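Gotia printed play mat

A soft mat for the floor or the top of a bed, from our Stomitar children's line. The Gotia has bright cartoon artwork all over it, in pink, blue, red, yellow, orange and purple. It is light enough to carry from one room to another, and many families use it as a second cover when there is small laundry to fold. 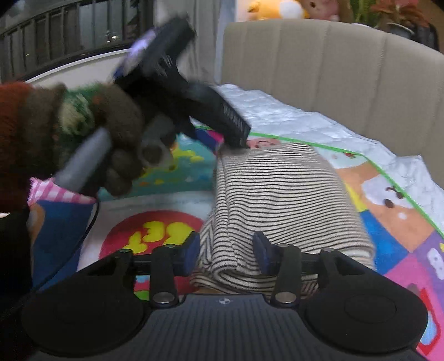 The Gotia mat with a folded striped cloth, on a white quilted blanket.

Size and care

The mat weighs 600 grams and folds to the size of a school notebook. Wash it at low temperature, with the print turned inside, and dry it flat. Please do not iron directly on the artwork – put a thin cotton cloth between. Small creases from the package will go away after one or two nights.

The edge is finished with a green trim. We sew it with double thread, as the corners are what children pull first.

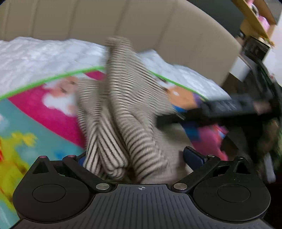
On a bed, the mat stays better over a blanket with some texture than over a smooth sheet. If your mattress is very soft, pull the mat a little toward the headboard and tuck one side under.

Our designer Jhosep Nina drew the characters by hand in the Cantero workshop. Colors can look a little different on your screen, especially the purple. 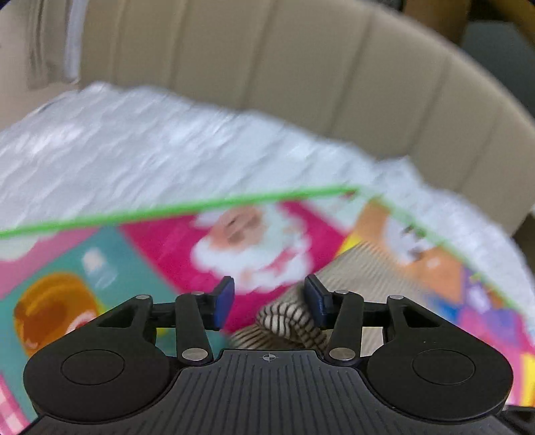
Returns are accepted if the mat is unwashed and the label is still attached. Orders received before Thursday noon are sent the same week. The striped cloth and the bedding are not included.

Item 1188-66. Sold by Lorkesach, one piece per package.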